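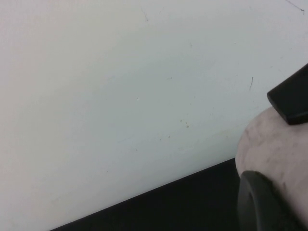
Feb 6, 2026

In January I painted the small bedroom again, the second time in two years. The first time I chose a white from the card in the shop, and in our room it became yellow every evening. I was angry with the paint, but the paint was innocent. The window looks to the north and my lamp was very warm.

This time I bought three small test pots. I painted squares on the wall beside the door and looked at them at breakfast, after lunch and at night. The one I took is from Burnetti, number 551. In the morning it is a little blue, and with the lamp on it goes a little pink. I like both.

The room needed two coats and I spent 43 dollars, the roller included. I waited one night between the coats. My neighbor on Steyn Street told me that four hours is enough, and maybe she is right, but I had no hurry.

I also changed the bulb for a less yellow one. It cost more than I wanted to pay for a bulb.

Still to do: the door frame, and the strip behind the radiator where my brush does not arrive. For this I will borrow a long thin roller next week.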